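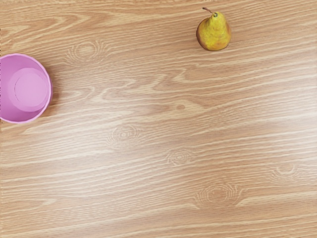

ロボットに仕事を教えるとき、手で腕を動かして見せるのと、離れたところから操縦して見せるのとでは、何が違うのですか。

いちばん大きな違いは、教える人とロボットの間を何が行き来するかです。腕を直接つかんで動かす場合、人は関節の重さや物に触れたときの抵抗を自分の手で感じながら動作をつくります。操縦の場合、人の動きはいったん指令に変換されてからロボットに届き、手応えは装置が返してくれる分しか戻ってきません。そのかわり、操縦では人の体が作業場所に入らずにすみ、ロボットは本番と同じモータの動かし方で作業をすることになります。どちらの方法でも、記録として残るのは時刻のついた状態と動作の列です。

第13章 見せて教える

前の章までは、ロボットの動きを人が式や手順で書き下してきました。目標の位置を決め、逆運動学を解き、軌道を補間し、制御器に渡す。あの積み重ねは強力ですし、この章でも土台としてずっと使い続けます。けれども、果物をひとつ器に移すという、台所で誰でもやっている動作を書こうとすると、急に筆が止まります。どの向きからつかむのか。どれくらい閉じたら力を加えるのをやめるのか。器の縁をどのくらい余裕をもって越えるのか。手は知っているのに、言葉にしようとすると出てこない知識ばかりです。

それなら、やって見せればよいのではないか。この素朴な思いつきから生まれた分野が、実演からの学習（learning from demonstration）です。筆者はこの分野の授業をするのがいちばん好きです。はじめて自分の実演をロボットがまねたとき、たいていの学生は声を出します。しかも、まねされるのは上手なところだけではありません。つかむ前にちょっとためらう癖まで、そっくり再現されてしまうことがあるのです！

この章を通して使う課題は、洋梨をピンク色の器に入れることです。木目の机の上に洋梨が立っていて、離れたところに空の器がある。それだけの課題ですが、把持、持ち上げ、移動、解放という操作の基本がそろっていて、失敗の種類も豊富です。洋梨は上が細く下が太いので、つかむ高さによって指の開き方が変わります。立っている物に横から指が触れれば、倒れるかもしれません。器の真上に来る前に指を開けば、当然外に落ちます。練習にはうってつけです。

実習は机上シミュレータ「Javano」で始め、後半で実機に移ります。シミュレータでは洋梨も器も好きなだけ置き直せますし、アームをぶつけても何も壊れません。思い切って下手な実演もしてみてください。下手な実演の記録は、13.4節で大いに役に立ちます。

13.1 手を取って教える

ロボットの腕やグリッパを人がじかに持ち、目的の動きをなぞらせる方法を、直接教示またはキネスティックティーチングと呼びます。習字で、先生が後ろから筆に手を添えてくれるのと同じ要領です。

この方法には、まず制御の準備が必要です。モータの位置制御が効いたままの腕は、押しても動きません。そこで重力補償だけを残し、それ以外の力を抜いた状態にします。重力補償とは、腕の自重でつり合いが崩れる分のトルクを、各関節の角度から計算して打ち消すことです。うまく調整された腕は、手を離してもその場にとどまり、指先で押すとすっと動きます。この感触は何度体験しても気持ちのよいものです。

手元に来る情報の豊かさも大きな魅力です。指先が洋梨に触れた瞬間の小さな抵抗が、腕を通して教える人に伝わります。どの関節が伸びきりそうかも、重くなり方でわかります。関節角がそのまま記録されるので、人の体とロボットの体の対応づけに悩む必要もありません。

一方で、気をつけたい点もあります。カメラ画像を学習に使う場合、教える人の手や袖が画面に入り込みます。実行時には人の手はありませんから、学習した方策にとっては見たことのない景色になります。また、記録された関節の動きには人が外から加えた力が混ざっています。同じ軌道をモータだけで再現しようとすると、追従の遅れや摩擦の影響で、少しずれた場所に着くことがあります。

直接教示用の腕「Gilo」を使う人は、手首の側面にある教示ボタンを押している間だけ力が抜けることを、はじめに確かめておきましょう。ボタンを離すと現在の姿勢で保持に入ります。片手でボタンを押し、もう片方の手で肘のあたりを支えると、腕全体の形まで自然に整えられます。先端ばかり引っぱると、肘が思わぬ方向に張り出します。

13.2 離れて操る

人が別の装置を動かし、その動きをロボットに伝える方法が遠隔操縦、テレオペレーションです。装置にはいろいろな種類があります。ゲームパッド、空間中の位置と姿勢を測るコントローラ、そしてロボットと同じ形をした小さな腕。人が動かす側をリーダ、追いかける側をフォロワと呼ぶ構成が広く使われています。

リーダとフォロワの関節の並びが同じなら、角度をそのまま送るだけで動きます。並びが違うときは、手先の位置と姿勢を送り、フォロワ側で逆運動学を解きます。第9章で苦労した特異姿勢の話が、ここで戻ってきます。操縦している人には逆運動学の都合は見えませんから、手先を少し動かしただけのつもりが、関節は大きく回ろうとする、ということが起こります。速度の上限は必ず設けてください。

実習で使う操縦装置「Rokia」は、指令を毎秒20回送ります。指令の間をどう埋めるかはフォロワ側の役目で、ここを怠ると動きがかくかくします。補間を入れれば滑らかになりますが、入れすぎると今度は遅れが増えます。遅れた映像を見ながら操縦すると、人は行き過ぎては戻すという動きを繰り返しがちです。そして学習器は、その往復までていねいに覚えます。

手応えがない、あるいは弱いことも、操縦者の動きを変えます。触れたかどうかを目で確かめようとして、洋梨の手前でいったん止まる。閉じ具合が不安で、必要以上に強く握る。はじめて操縦する人の記録には、このような痕跡がたくさん残ります。ですから、記録を始める前に練習時間をとりましょう。上達は驚くほど早いものです。

遠隔操縦のよいところも、しっかり味わってください。実行時と同じカメラ、同じモータ、同じ制御器を通った記録がとれます。人の手は画面に映りません。両腕を使う作業でも、ひとりの操縦者が左右のリーダを持てば教えられます。直接教示でこれをやろうとすると、手が足りなくなります。

13.3 何を記録するか

実演は、観測と動作の組を時間順に並べたものとして扱います。時刻tの観測をo_t、動作をa_tと書けば、ひとつの実演は（o_1, a_1）から（o_T, a_T）までの列です。観測には画像、関節角、グリッパの開きなどが入ります。動作には次の目標関節角、あるいは手先の移動量が入ります。

ここで立ち止まって考えてほしいのが、動作として何を選ぶかという問題です。操縦では「人が出した指令」と「ロボットが到達した状態」の2つが手に入ります。グリッパを例にとりましょう。指令は全閉なのに、洋梨をはさんでいるので実際の開きは途中で止まっています。この差が握る力を生んでいます。到達した開きのほうを動作として学習させると、方策は物にちょうど触れる位置までしか指を閉じようとせず、持ち上げるとするりと落とすことになりかねません。指令を残しておくことの大切さが、よくわかる例です。

時刻のそろえ方にも注意が要ります。カメラとエンコーダは別々の周期で動いており、画像には撮影から届くまでの遅れもあります。届いた時刻をそのまま使うと、指が閉じ始めたのに画像の中ではまだ開いている、という組ができてしまいます。できる限り、計測した側で打った時刻を保存してください。

本章では記録の並べ方をReisinger形式に統一します。各時刻について観測、指令、到達状態の順に書き、実演の終わりには成功か失敗かの印をつけるだけの簡単な形式です。詳しい項目は付録にまとめました。印は操縦を終えた直後につけましょう。翌日に見返してつけようとすると、意外なほど迷います。

13.4 よい実演とは何か

同じ作業を同じように20回見せれば、ロボットはその作業を覚えるでしょうか。洋梨と器が毎回同じ場所にあるなら、うまくいく見込みは十分あります。ところが洋梨を少し横にずらしただけで、何もないところをつかみにいくことがあります。方策が覚えたのは洋梨の取り方ではなく、ある空間の一点に手を伸ばすことだったわけです。

そこで配置を変えます。洋梨を手前に置く、奥に置く、器を反対側に移す、洋梨を寝かせる。配置を変えるほど課題は難しくなり、必要な実演の数も増えます。どの範囲まで変えるかは、どこで使いたいかによって決まります。机の全面で動いてほしいなら、机の全面で見せるほかありません。

やり方のばらつきのほうは、少し事情が違います。器の右側を回って運ぶ実演と、左側を回って運ぶ実演が混ざっているとします。二乗誤差で素直に学習すると、方策は両者の平均をとって真ん中を進もうとします。真ん中に障害物があれば、ぶつかります。教える人の立場からの対策は、回り方を決めておくことです。学習器の立場からの対策は、複数の山をもつ分布を表せるモデルを使うことで、これは次の章でたっぷり扱います。

もうひとつ、立て直しの実演についても触れておきましょう。きれいな成功例だけを学んだ方策は、少しでも道を外れると、見たことのない状態に入ります。そこでの動作は当てになりませんから、さらに外れます。わざと洋梨の横に指を下ろし、そこから持ち上げてやり直す。そんな実演を混ぜておくと、方策は戻り道を知ることができます。ただし、わざと外す部分まで学習に使うと外し方も覚えてしまうので、戻り始めた時点から後ろを切り出して使います。

章末の実習に入る前に

実習は2人一組で行います。ひとりが操縦し、もうひとりが配置と記録を受け持ち、途中で交代してください。相手の操縦を横で見ていると、自分では気づかなかった癖が見えてきます。

はじめに、自分の手で身近な果物を器に移してみましょう。ゆっくり、できれば片目をつぶり、親指と人差し指だけを使います。指が触れる前にどこを見ていたか、触れたあとに視線がどこへ移ったか、持ち上げる直前に指先で何をしたかを書き留めてください。次にJavanoを起動し、同じ作業をRokiaで操縦して、書き留めた内容と記録された指令を時刻順に並べます。手でしていたのに操縦では省いた動作と、操縦ではじめて現れた動作に、それぞれ印をつけてください。この表は13.5節で方策の学習結果を読むときに使うので、手元に残しておきましょう。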